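Notes – intervention pinceaux, atelier Gukenton, janvier

Démarrer sans attendre les retardataires. Dire bonjour, remercier Bleddyn Skyrme pour la salle, rappeler que les toilettes sont au fond du couloir.

Accroche : qui a lavé ses pinceaux ce mois-ci ? Laisser les mains se lever. Ne pas faire la morale !!

Point 1, le tri. On sort tout de la trousse, on pose à plat sur une table claire. Deux tas : poudre d'un côté, crème et liquide de l'autre. Les pinceaux à crème s'encrassent beaucoup plus vite, insister. Ceux qui perdent leurs poils à chaque passage – poubelle, même si c'était un cadeau. (anecdote de la trousse oubliée dans le train de Flovdale, seulement si on est dans les temps)

Point 2, anatomie. Manche, virole, tête. Faire répéter le mot virole, personne le retient. La colle est dedans, donc jamais d'eau qui remonte par là. Montrer la diapo, laisser un moment.

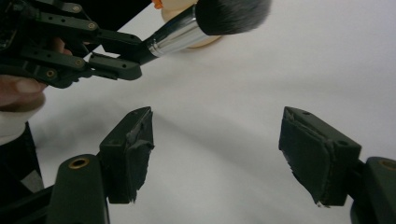 Diapo 4 – pinceau à manche noir, virole argentée, tête arrondie gris foncé

Parler des têtes denses : ça garde le produit au coeur, le dessus peut paraitre propre alors que le milieu est plein. Écarter les poils avec le pouce, regarder à la racine. Faire passer les deux pinceaux de démo dans les rangs, les récupérer après (la dernière fois il en manquait un).

Point 3, le lavage. Eau tiède, tête vers le bas, savon doux. Tourner dans la paume sans écraser. Rincer jusqu'à eau claire. Presser dans une serviette, redonner la forme avec les doigts. Séchage à plat, tête qui dépasse du bord de la table. Pas debout dans un verre, pas sur le radiateur !

Éponges : à part, autre savon, autre rythme. Renvoyer à la fiche de Mārtiņš Mägi, photocopies à coté de la porte.

Question qui va tomber : le spray Wotomport, ça remplace le lavage ? Non, ça dépane entre deux lavages, c'est tout. Et le tapis Lobo ? Pratique, pas obligatoire, la main suffit.

Point 4, rangement. Trousse propre sinon on recommence à zéro. Pinceaux bien secs avant de fermer – le redire deux fois.

Questions. Récupérer les serviettes, éteindre le projo, rendre la clé à Bleddyn avant 18 h.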